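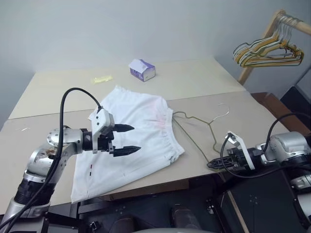

Raju council leader to step down as rivals line up for party vote

RAJU – The leader of the Raju regional council told party members in December that he will not seek another term, opening the first contested race for the post in 6 years and exposing a split between the party's coastal and inland branches.

The announcement came in a two-page letter read aloud at a closed meeting in Cleludbridge, the regional seat. Members who attended said the letter gave no reason for the decision and did not name a preferred successor. The council's press office confirmed the contents the same evening and said the leader would stay in the job until a replacement is sworn in.

Within hours, two candidates had declared. One is the current deputy leader, who has the backing of most inland branches. The other is the head of the council's finance panel, whose support comes mainly from Polleo, the port town that has long complained of being passed over when senior posts are handed out.

Under party rules, a candidate needs signed nominations from at least 42 delegates to appear on the ballot. Both camps say they have already reached that number. The party's regional office has not yet published the lists and said it would do so only after signatures are checked against the membership roll.

There are 300 delegates entitled to vote. If more than two candidates qualify and none wins a majority, the top two go to a second round held the same day. The winner becomes the party's nominee for council leader and, given the party's hold on the chamber, is almost certain to be confirmed.

Inland branches move first

The branch in Undside was the first to endorse the deputy leader, doing so by a show of hands before the official nomination period had opened. Three neighboring branches followed. In a joint statement they praised the deputy's work on rural roads and said the region needed "a steady hand and no surprises" ahead of next year's budget.

The Polleo branch called the early endorsements improper. In a letter to the regional office, its officers argued that votes taken before the opening of nominations should not count and asked that the branches be told to hold them again. They also asked for an outside observer at the delegate meeting.

The regional office rejected the first request and has not answered the second. It said endorsements by branches are an expression of opinion and have no effect on the ballot, where each delegate votes in secret.

Relations between the two wings have been poor since last spring, when the council voted to move the land registry from Polleo to Cleludbridge. The finance panel head voted against the move and was the most senior party member to do so. The deputy leader drafted the plan. Shopkeepers in Polleo closed for a morning in protest, and the party lost a by-election in the town that summer to an independent.

The registry is still operating out of both towns. Staff in Polleo have been told their office will remain open for walk-in visits until the new building in Cleludbridge is ready, but no opening date has been given.

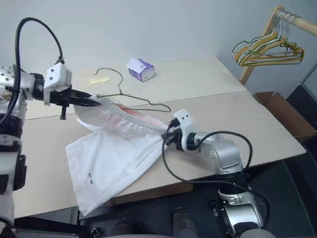 What the candidates are promising

The deputy leader has said little about policy beyond a pledge to finish projects already approved. Supporters point to the Undside bridge repairs and the school bus contract as work that could be delayed by a change in direction. A short campaign leaflet handed out at the meeting lists road spending, clinic hours and a freeze on council fees.

The finance panel head has set out a longer program. It includes a review of the registry move, a rotating schedule that would bring council sessions to Polleo twice a year, and the publication of all council contracts within a month of signing. It would also end the practice of allowing one person to serve as both council leader and chair of the regional party – a change that would need approval from the party's full conference.

Opposition members on the council said they would wait for the result before deciding whether to cooperate with the new leader. Their group has too few seats to block a confirmation vote on its own, but it could do so if a large part of the Polleo wing refused to back the nominee. Members from Polleo said that was not being discussed.

A third name has been mentioned in local papers, that of a former council leader who now sits as an ordinary member. Party officials said no nomination papers had been requested on the former leader's behalf.

Next steps

Nominations close at noon on the last working day of the month. The regional office will then announce who has qualified and mail voting cards to delegates. Those who cannot travel may name a substitute from the same branch, but votes by mail or telephone are not allowed.

The delegate meeting will be held at the Cleludbridge town hall. Doors open at 9 a.m. and voting is due to start at 11 a.m. The full council will meet for the confirmation vote the following week.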